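Two hundred episodes, and the ones I threw out

I said in May that I would write up how the data collection for the kitchen task was going. I finished the first set last night, so I have no more excuses.

The task is simple to say. There is a frying pan on a table and a plate with a tomato and a lemon on it. The two-armed robot has to move both pieces of fruit from the plate into the pan. It all happens in simulation. I drive the arms myself through a headset and a pair of gloves, and the simulator records the joint positions and the head camera view at every step. Each run from reset to finish is one episode. The policy gets trained on those episodes and nothing else.

I set a target of 200. Hazel Wojcik, who did the same job on our drawer task, told me to plan on a week. It took me closer to two.

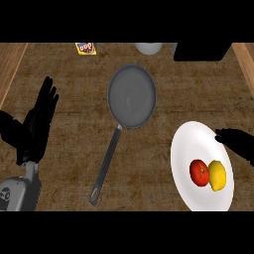
Head camera view, with the right hand beside the rim of the plate.

Most of the time went into the right hand. The plate is on the right side of the table, so the right arm does all the reaching, and coming in over the rim is harder than I thought it would be. If I came in low I hit the plate, and if I came in high I lost track of how far down the fingers were. There is no sense of touch in the gloves I have. You learn to judge depth from shadows, and the shadows in our renderer are soft.

The lemon and the tomato touch each other, and that causes its own trouble. Early on I went for the tomato first and kept pushing the lemon toward the edge of the plate. Ieva Kalniņš watched a few of those and suggested taking the lemon first every time. It went better after that. It also means the set has a strong habit in it, and a policy trained on it will probably have no idea what to do if the lemon is already gone. I still haven't decided whether to mix the order in the next set.

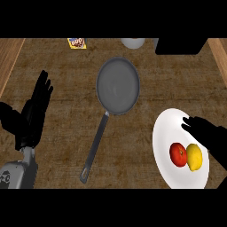

Same table, right hand over the plate.

The left hand does very little in this task. I tried to keep it up and out of the way, but a person's idle arm drifts, and so did mine. When I played the episodes back at double speed I could see it wandering in nearly all of them. Mei Lindqvist thinks the model will average that out. I would like to believe her, but I have started parking my left elbow on the arm of the chair all the same.

Of the 200 episodes I kept 195. I dropped two where the tomato clipped through the pan, and the other three were just bad driving — long pauses, a fumbled grasp, one where I took a hand off to scratch my nose. I left in the slow ones and the ones with a second try at the grasp. Esperanza Bellamy argued for keeping those, and I think she is right. A policy that has only seen clean grasps has never seen how to recover from a miss.

The first training run starts tonight on the Gollau machine. Next I want to move the box and the white container at the back of the table between resets, since they stayed put for this whole set. I'll post the success rate when I have one, whatever it is.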